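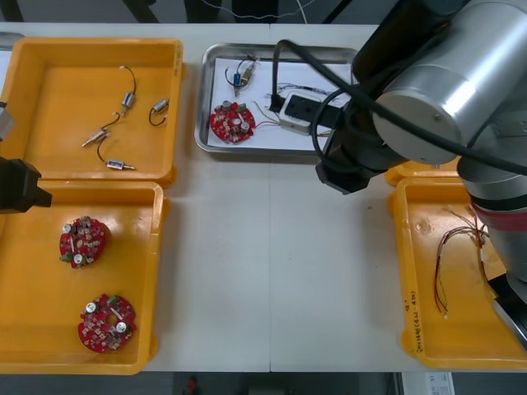 Notebook — Tinton cartoon maker port
21/10/2022

Carrying on from the last entry. Goal for this block: get the old Tinton Cartoon Studio files to open in our player, with sound, and without the props jumping all over the stage. Sound mostly there. Props not.

Reminder for whoever reads this cold: Tinton Cartoon Studio is the kids' title Istusell put out on CD. You pick a backdrop, drag in characters, give each one an action, pick music, record a line or two, hit play. Kids saved their cartoons as .tcs files. We want those files to play. We do not care about the minigames (yet).

Disc and dumps

Third disc read clean. Same checksum as Abimbola's copy, so the bad sectors on disc two were just a scratched disc and I can stop worrying about a second pressing. Wrote the checksum inside the lid of the disc box. Disc two goes back in the sleeve with a sticker on it, do not use.

The resource file has 64 backdrops in it. The game only ever lists 26. Checked the menu table twice. The others are in there with valid headers and palettes, just no menu entry. Most look like color variations (night versions of the harbor, the same street with snow on it). A few are clearly unfinished, line art with flat fills. One is a test card with the word KIMARO in block letters. Kimaro is also the name in the sound driver strings, so I guess a subcontractor? Ask Wim, he has the scanned manual with the credits pages.

Not exposing the hidden backdrops in the menu for now. Loading by number works fine if you pass it on the command line. Wrote that in the readme.

Scene format

Worked out more of the .tcs layout. Notes so I don't have to do it again:

- header, then backdrop number, one byte
- music number, one byte, zero means silence
- actor count, then one block per actor
- each actor block: sprite set, start position, layer, then a list of action entries
- action entry: tick, action code, x, y, flags
- recorded voice tacked on at the end, raw, no length field!! length is whatever is left in the file

The voice thing cost me most of the morning. I was looking for a length that isnt there. If the file has trailing junk (copied off a floppy with padding) you hear a click and then buzz at the end. Trimming runs of the same byte off the tail fixes it for every file I have. Ugly but fine.

Max cartoon length is 300 ticks. Anything past that gets ignored by the original and we should do the same, tempting as it is not to. One of the sample files has actions sitting past the limit, a dog that walks off and comes back. In the original you never see it come back. Matching the original.

Layers: only 4. Props and actors share them. Within a layer, draw order is order in file. I had assumed order by y position, like every other game from that time, and that was why the tree kept showing up in front of the bus. Fixed. Tree is behind bus.

Props jumping

Still the big one. Symptom: prop placed on the ground in the editor, looks right. Press play, it hops up and left on the first tick, then stays there. Only props, never actors. Only if the prop has at least one action.

Tried:
Rounding. No.
Signed vs unsigned on x. No, made it worse, put things off the left side of the stage.
Anchor point. Partly! Actors are anchored at the feet, props at top left when still but at the center when animated. So the hop is half the sprite width and half the height. Matches what I see on the big props. On small ones it is off by a pixel or two still.

Think the small ones use the size from the sprite header and the big ones use the size of the actual bitmap, and those differ when there's a transparent border. Need to check with the balloon, it has a fat border. Next session.

Abimbola says to look at how the editor saves it rather than how the player reads it, maybe the editor bakes in the offset. She's probably right. She was right about the palette.

Palette

Writing down since it wasn't in the last entry. Backdrops bring their own palette but the first block of entries is reserved for characters and UI. We were overwriting the whole thing on load, hence the green faces. Now we leave the reserved block alone. Faces are the right color everywhere except on the carnival backdrop where the original is wrong too (compared against a capture from the old machine). Leave it.

Sound

Music plays. Tempo right, instruments mostly right. The brass patch is thin compared to the capture. Low priority.

Sound effects: all of them decode. The names are stored next to them, which is a nice find: BOING2, SPLATLO, DOORSQK, HORNHAPY. There's a HORNSAD with a header but zero bytes of data. Nothing in the game calls it.

If two effects start on the same tick the original only plays the second. We were mixing both. I liked it better mixed, Wim did not, and the rule is we match. Put mixing behind a setting, off by default.

Voice recordings play at the wrong speed on files saved by the school edition. The Cometti edition, that is, the one with the teacher menu. Header version byte is different there. Just need to read it and pick the rate. Easy job, someone grab it.

Cometti edition generally

Only have the one disc. Differences so far:
— teacher menu, password is stored in plain text in the ini file
— no speech bubbles with custom text (kids typing rude words, one assumes)
— saves go to a shared folder with a class name in front
— a print option that makes a storyboard page, one panel per action

The storyboard print is great and I'd love to support it. Wim has the layout from the manual scan. Later. Maybe a December thing.

Test files

Had been testing with the samples off the disc and those are too clean. Abimbola brought in the cartoons her cousins made when they were kids, off an old hard drive. Much better test. They do things no sample does: actors stacked on one spot, actions every single tick, a cartoon with no backdrop at all (number is 255, we crashed, now we show black like the original does). One has a voice track of a kid laughing for the whole length of it. Plays perfect start to finish.

Please keep those out of the public test folder. They're on the shared drive under private. Anything that goes in the repo gets made fresh by us in the editor.

Crash list

no backdrop — fixed
actor count zero — fixed, was dividing by it for no good reason
file name with a space, save dialog — fixed by Wim
dragging a character while the music list is open — open, cant reproduce every time
quit during playback — open, sound thread hangs around after the window closes
resize window on the title screen — open, who cares, but open

Loose ends for next time

- balloon test for the small prop offset
- read the editor save path, as per Abimbola
- version byte for the voice rate
- ask Wim re Kimaro in the credits
- the lip flap frames. Original swaps mouths on loudness of the voice track, three mouth shapes, but I can't find the thresholds. Tried guessing. Looks like everyone is chewing gum. Turned off until somebody finds the table
- rename the branch, "newnew2" is not a name

Later, same day: Wim Hoekstra looked in the scan. Kimaro is listed under "additional tools", one line, no person named. So likely they did the sound driver and the resource packer, which would explain the test card. He also found a page on the prop editor that says props "snap to center when given a motion". So it was documented. Page is in the shared notes now, with the typo on it left as printed.

Also later: balloon is off by exactly the width of its border. Header size then, for the small ones. Fix goes in tomorrow, too tired to trust myself with it tonite.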